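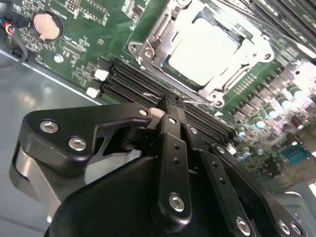 Green motherboard in a metal chassis, with the processor in its silver socket.

Damau Fitness Class Schedule Data
README, May release

Overview

This dataset contains group exercise schedules and attendance totals from three fitness studios operated under the Damau name: Bickerstaff, Damavov and Pumov. It is intended for studio managers, program planners and students of recreation management. The records cover 18 months of classes in indoor cycling, circuit training, rowing and mobility.

Contents

classes.csv lists each scheduled class, with studio, class type, start time and length in minutes.
attendance.csv gives the number of members booked and the number checked in at the front desk.

The two files are joined on the class_id column. Each file holds up to 2,000 rows per studio.

Collection

Bookings were exported from the scheduling system at each studio at the close of every month. Check-ins were entered by front desk staff. Private training sessions and youth classes are excluded.

Privacy

No member names, ages, health details or payment records are included. Classes with fewer than three check-ins have been removed.

Known Limitations

The Pumov studio did not offer rowing during the first two months. At Bickerstaff, early morning cycling and circuit classes shared one booking code until the code list was revised, and these entries are marked "mixed" in the class type column. Start times are local.

Terms of Use

The data may be used for teaching and noncommercial research with credit to Damau. Corrections should be submitted in writing to the Damavov studio office and must include the class_id of each affected row.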